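How a Robot Learns to Clear a Table

Clearing a table looks simple when a person does it. For a robot, it is a long list of small jobs. The students in the Girnley Robotics Club have been working on that list all term.

Two arms, many joints

The club's robot is named Fahmy. It has two arms, and each arm ends in a gripper. A gripper opens and closes like a pair of tongs. Every joint has a motor, and a computer tells each motor how far to turn.

A thin plate needs a different grip from a round bowl. If the gripper squeezes too hard, the dish can slip away. If it squeezes too softly, the dish falls.

Learning by copying

The club does not write a rule for every movement. A student steers the arms through the whole job while the computer records it. One full recording is called a demonstration. The club had 183 of them by 2021-06-18, and the goal for September is 400.

A program then looks for patterns in the recordings. This is called training. The dishes are moved to new spots between recordings — otherwise the robot would only learn one table.

The work area has a red tray and a grey dish rack, with an arm on each side.

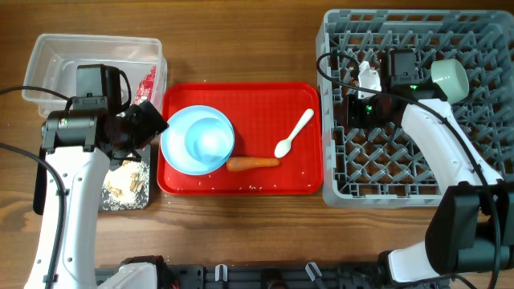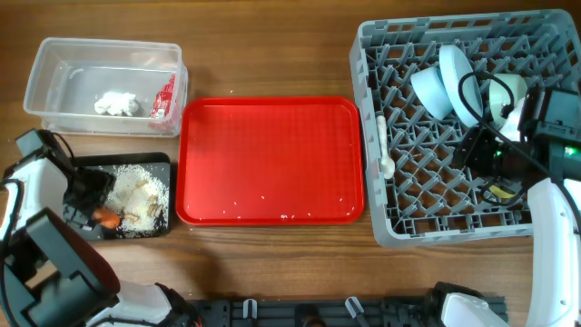 Words to know

Gripper: the part of a robot arm that holds things.
Joint: a place where the arm bends or turns.
Demonstration: one recording of a person doing the job with the robot.
Training: the stage when a program finds patterns in recordings.

Comments (3)

Esperanza Strickland: My class at Prultier read this today. They want to know if small bits of food like rice are harder than dishes.

girnleyclub: Yes. Grains are small and they scatter, so the gripper can't pick them up one at a time in any sensible way.

moss_k: What happens if a demonstration goes wrong? Do you keep it?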